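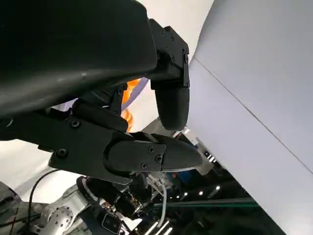 Step 3. Get the oranges ready

Okay, your Pultside juicer is put together, the cord is tucked in, and the drip cup clicks when you push it. Now for the fruit! I'm Yusri Ngui, I wrote the first version of this guide for the Zetolham kitchen, and I've peeled more citrus for this thing than I care to admit.

1. Pick small fruit. Mandarins and tangerines go straight down the Jestis chute (that's the narrow one on the left). Big navel oranges have to be pulled in half first.

2. Wash your hands, wipe the table dry, and put down a bowl for the scraps.

3. Start the peel at the stem end with your thumb and work around in one long strip if you can. I can't, most days, and little bits work fine too.

4. Take off the whole peel. A scrap the size of a fingernail will get through the Chin screen and make the juice bitter, so turn the fruit over and check the bottom before you call it done.

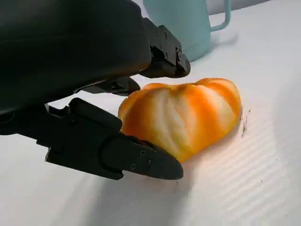

Fig. 4. Small orange, peel off, on the table.

5. Leave the segments together for now. They stay juicier that way, and a whole fruit rolls down the chute a lot better than loose pieces do.

6. Pull off the thick white strings. The thin ones can stay, I never bother with them.

7. Weigh what you've got. The hopper holds 500 grams of peeled fruit and no more. I like to stop at 400 on the first run, just to get a feel for the sound it makes.

Caution: Keep the switch on OFF until the lid is locked. Never push fruit down with your fingers or a spoon. Use the plastic pusher that came in the box.

Note: Peeled fruit dries out faster than you'd think. If the phone rings or dinner gets in the way, cover it with a damp towel, and if it's going to be longer than an hour put it in the fridge. Let it warm up on the counter again before juicing, cold fruit gives me noticeably less.

Note: Seeds are okay in small numbers. If you bought a really seedy bag, set the dial to 120 and run it slow (the screen will need a rinse after every batch, sorry!).

When the hopper is filled and the lid is locked, go on to Step 4, First Run.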